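14 August 2018

I've been meaning to write this one for a fortnight, but then it was the away trip, and then the car needed a new battery, and you know how these things go. Put the kettle on, it might take a while.

Those of you who follow Saavedra will have heard by now that Grorex is coming off the front of the jersey at the end of the season. The letter went out to members last week. It was a polite letter, two paragraphs and a signature, and I read it standing at the mailbox in my thongs with the neighbour's dog sitting on my foot. I'm not too proud to say I felt a bit wobbly. It's a strange thing to get sentimental about a company that sells irrigation fittings, but my favourite photo of my dad has that green logo right across his belly, and I suppose I'd started to think of it as ours.

For the newcomers (hello, and welcome!), Grorex has been with us for 10 seasons. They came on when we were still getting changed in the demountable behind the netball courts, and they paid for the lights, the second set of goals and a good part of the travel. When we went up to the top division they stayed, which plenty of sponsors wouldn't have done given how we played that year. We lost the first five on the trot. Milagros Gallardo was in goal for all of them and I still reckon she was our best player every single time.

So what happens now? The bit everyone's talking about is Brovalen. They're the home loan people with the orange signs, and the rumour is they'll put in a fair bit more money, but they want the club colours "refreshed". I don't love that word. Our maroon has been our maroon since my aunty was on the wing, and I've got four scarves in the hall cupboard that I don't plan on retiring. On the other hand, I've sold enough raffle tickets in the rain to know what a season costs, and you can't pay a physio in scarves.
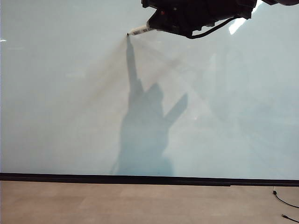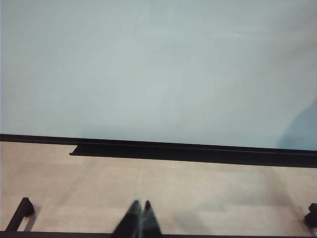

*Marker on the whiteboard, and the blue-grey wall above its black ledge.*

I had a good long chat with Thongchai Tanasarn after the Lastton game. He's coached the under-15s for as long as I've been writing this blog, and he's a much calmer person than I am. His view is that the kids don't care whose name is on the front as long as there's a bus to get them to the game. He's probably right. He also thinks we should ask for the junior money to be written down separately in whatever deal gets signed, so it can't quietly disappear if the seniors have a bad winter. I'd never thought of that and I've been repeating it to everyone as though it was my idea. Sorry, Thongchai.

As for the Lastton game itself, it was a lovely afternoon and a pretty ordinary match. The gate was 2953, our best of the year, and the queue for chips went back past the scoreboard. We drew one-all. Milagros saved a penalty low to her left and the whole hill stood up, including the bloke behind me who'd spent most of the first half calling for her to be dropped. He bought me a coffee afterwards, so all is forgiven.

There's a members' meeting before the end of August and I'd love to see a proper crowd at it. You don't have to get up and speak. Just come along, have a lamington, and put your hand up when the colours question comes round. I'll be down the front in maroon, and I've got room for two in the car if anyone on the north side needs a lift.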